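작업 노트 / 데스크톱 분해·재조립

2019년 6월 23일

드디어 Dell 타워를 눕혔다. 지난 1월부터 선반 밑에 처박혀 있던 녀석인데, Stiltcombe 쪽에서 교육용으로 쓸 케이스가 필요하다고 해서 오늘 끄집어냈다. 목표는 간단하다. 부품을 전부 뺐다가 다시 끼우면서 순서를 정리하고, 어디서 손이 막히는지 적어 두는 것. (말은 간단한데 이 노트가 벌써 길어질 것 같은 예감이 든다!)

관리 번호는 1218. 옛날 대장에는 Akley 창고 물건으로 올라가 있던데 언제 이리로 넘어왔는지는 모르겠다. Kevin Carroll한테 물어봤더니 자기도 모른다고, 그냥 우리 걸로 치라고 한다. 그럼 우리 거다.

먼저 그래픽카드. 로우 프로파일이라 만만하게 봤는데 이게 은근히 까다롭다. 브래킷 위쪽 접힌 부분이 케이스 뒤쪽에 걸려서, 카드를 똑바로 들어 올리기만 하면 안 빠진다. 슬롯 끝 걸쇠를 먼저 젖히고, 브래킷 쪽을 살짝 기울여서 풀어 주고, 그다음에 올리는 게 제일 편했다. 금색 단자는 손으로 만지지 말 것. 나도 알면서 꼭 한 번씩 만진다.

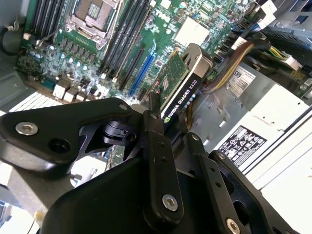 Quadro K620과 그 뒤로 보이는 빈 CPU 소켓.

소켓이 비어 있을 때는 진짜 조심해야 한다. 안쪽 핀이 그대로 드러나 있으니까 위에서 나사 하나만 떨어뜨려도 그날 작업은 끝이다. 예전에 다른 보드에서 핀 하나 휜 걸 바늘로 펴다가 오후를 통째로 날린 적이 있어서, 나는 이제 소켓이 열려 있으면 그 위로는 드라이버도 안 넘긴다. 보호 커버가 있으면 좋겠는데 우리 서랍에 있는 건 규격이 안 맞는다. Sachdeva에 주문 넣을 때 같이 부탁해 볼 것. 아, 그리고 정전기 밴드! 지난번에 쓰고 누가 어디 뒀는지 아직도 못 찾았다. 본 사람은 제발 제자리에.

CPU 넣는 순서는 이렇게 정리했다. 레버를 풀고, 고정 프레임을 열고, 칩 모서리 표시를 맞추고, 수직으로 내려놓는다. 누르지 않는다. 밀지도 않는다. 제자리에 앉으면 그냥 앉는다. 프레임을 덮고 레버를 내릴 때 생각보다 힘이 들어가는데, 처음 하는 사람은 여기서 다들 겁을 먹는다. 나도 처음엔 뭔가 부서지는 줄 알고 세 번이나 다시 열어 봤다. Stiltcombe 안내문에는 이 얘기를 굵은 글씨로 넣고 싶다.

메모리는 별로 적을 게 없다. 홈 위치 확인하고 양쪽을 고르게 누르면 된다. 다만 한쪽만 딸깍하고 반대쪽은 덜 들어간 상태가 제일 골치 아픈데, 겉으로는 멀쩡해 보여서 전원 넣고 나서야 알게 된다. 걸쇠를 손끝으로 한 번씩 더 눌러 보는 습관을 들이자.

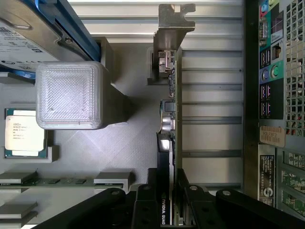 소켓에 앉은 Intel 프로세서, 가운데는 그래픽카드. 오른쪽이 후면 포트 쪽.

후면 포트 쪽을 보다가 생각난 건데, 요즘 이렇게 시리얼 포트 달린 기계가 은근히 아쉽다. Tustis 계측기 붙여 쓰려면 매번 변환 케이블을 찾아 헤매야 하는데 (그리고 그 케이블은 꼭 필요할 때 없다) 이런 타워 한 대를 아예 계측용으로 남겨 두면 어떨까 싶다. Kevin은 자리만 차지한다고 시큰둥하다. 나중에 다시 꼬셔 봐야지.

하드는 파란 캐디에 끼워져 있어서 다루기가 훨씬 편하다. 나사 없이 레일째로 들어가는 방식은 누가 생각했는지 상 줘야 한다. 대신 캐디를 벌릴 때 너무 확 벌리면 하얗게 금이 가니까 한쪽 핀부터 빼고 천천히. 캐디가 달린 채로 하드를 보관하면 나중에 짝을 찾을 일도 없다. 이건 다른 케이스 정리할 때도 똑같이 하자.

참고로 나사통 얘기. 케이스 나사랑 하드 나사를 또 섞어 놓은 걸 발견했다. 9번 칸은 하드용이라고 내가 라벨까지 붙였는데! 오늘 저녁에 50개 정도만 골라내고 나머지는 다음에 하려고 했는데, 막상 시작하니 멈출 수가 없어서 그냥 한 통을 다 했다. 허리가 아프다. 다음 사람은 제발 라벨을 읽어 주세요.

부품 거치대는 이번에 쓰면서 마음에 쏙 들었다. 하드는 캐디째로 세워 두고, CPU는 아래쪽 오목한 자리, 램은 긴 홈. 회색 출력물이라 좀 투박하긴 해도 책상 위에 굴러다니는 것보다 백배 낫다. 케이스 왼쪽에 바짝 붙여 놓으니까 손이 오가는 거리도 짧다. 하나 바꾸고 싶은 건 램 홈인데, 조금만 더 얕으면 집어 올릴 때 손톱을 안 써도 될 것 같다. 다음번 출력할 때 반영.

케이스를 눕혀서 작업하는 건 앞으로도 이대로 간다. 세워 놓고 하면 카드가 제 무게로 처지면서 슬롯에 비스듬히 들어가는데, 눕혀 놓으면 그런 게 없다. 프로파일 작업대는 홈이 있어서 작은 나사가 굴러 들어가면 꺼내기 귀찮다는 게 유일한 흠. 얇은 고무 매트 하나 깔면 해결될 텐데, 창고에 남은 게 있는지 확인해 보자.

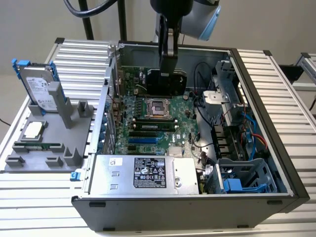
남은 일

- SATA 케이블 정리. 파란 선이랑 빨간 선이 오른쪽으로 같이 내려가는데 드라이브 케이지 넣고 뺄 때 자꾸 걸린다. 벨크로로 한 번 묶을 것.
- 전원 공급 장치는 이번엔 안 뺐다. 안내문에 넣을지는 Stiltcombe에 물어보고 결정.
- 써멀 구리스 재고 확인. 거의 다 짜 쓴 튜브 하나밖에 못 봤다.
- 소켓 보호 커버, Sachdeva 주문서에 추가.
- 거치대 도면 수정 (램 홈 얕게). 파일은 공유 폴더 99번에 있음.
- 정전기 밴드 찾기!!

안내문 초안은 내가 먼저 쓰고 Kevin한테 넘기기로 했다. 그래픽카드 빼는 부분은 글로만 쓰면 헷갈릴 것 같아서 브래킷 기울이는 방향을 그림으로 하나 그려 넣을 생각.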